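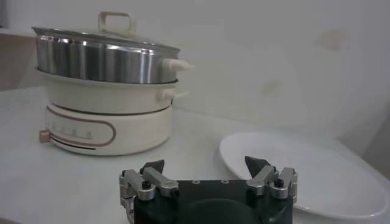 Countertop Steaming: Tiered Electric Cookers and Steamed Buns

Gallery maintained by Inger Riis
Last revised 31 May 2023

The Mellside kitchen notes cover small electric appliances that work on an ordinary tabletop with one wall outlet. Tiered cookers are the most requested subject in the series, and the buns are what most readers want to cook in them. The notes below deal with setup, spacing and unloading. Dough is covered separately in the Favholm notes, which Halfdan Þrastardóttir is rewriting.

Terms used on this page

Base: the heated unit with the controls. It stays on the table and never goes in the sink.
Basket: the perforated tier. Steam rises through the holes in its floor.
Lid: the top cover. Models differ in material, handle shape and venting.
Load: everything placed in the basket for one run.

Setup

Stand the base on a level surface with clear space above it. Wall cabinets directly overhead will collect steam, and painted undersides soften over time. Fill with cold water to the mark in the manual for the model in use. On models without a mark, keep the water surface well below the basket floor so that boiling water does not reach the food.

Seat each tier fully before adding the next. A tier that rocks leaks steam at the joint, and the run takes longer. Side handles on these cookers are short. Use dry cloths or fitted mitts when lifting a tier that has been heated.

Cold water and a closed lid give a slow start. Buns put in at this stage go through a last stretch of rising as the water warms. Fully risen buns should go in over water that is already boiling.

Loading and unloading 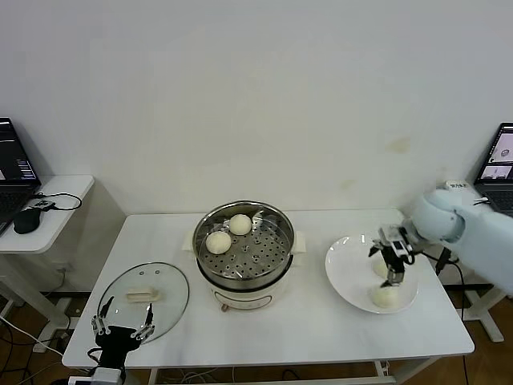
Spacing matters more than basket size. Buns expand during a run, and two that touch will join along the side and tear when separated. The floor of the basket should also stay partly open so that steam can reach the upper half of the load. With two round buns in the steel basket, there are still rows of holes uncovered, and the other two have a shallow-rimmed plate to themselves on the right. A glass lid can be set down flat beside the cooker, as on the left, provided the table surface tolerates heat and moisture. Lids stored on edge tend to roll.

Lift the lid by its handle and tilt it away from the face. Hold it level over the basket as little as possible — condensation runs to the low side and drips. Water spots on a bun leave dull, sunken patches that do not recover.

Move buns from underneath where the basket allows it. Pinching the top of a fresh bun leaves a mark. A flat plate works for serving within a few minutes. For longer holding, use a rack, as the underside turns damp on a solid surface.

Cleaning

Unplug the base and let it cool. Wash the basket by hand with a soft brush, working from the underside so that dough residue is pushed out of the holes. Wipe the base with a damp cloth and dry around the controls. Scale in the water pot comes off with diluted white vinegar, left to stand and then rinsed twice.

Related pages

Estgate: stovetop steamers and bamboo tiers
Dalsgaard: plates, racks and holding times
Favholm: dough for steamed buns (revision in progress)

Page views since March: 2,403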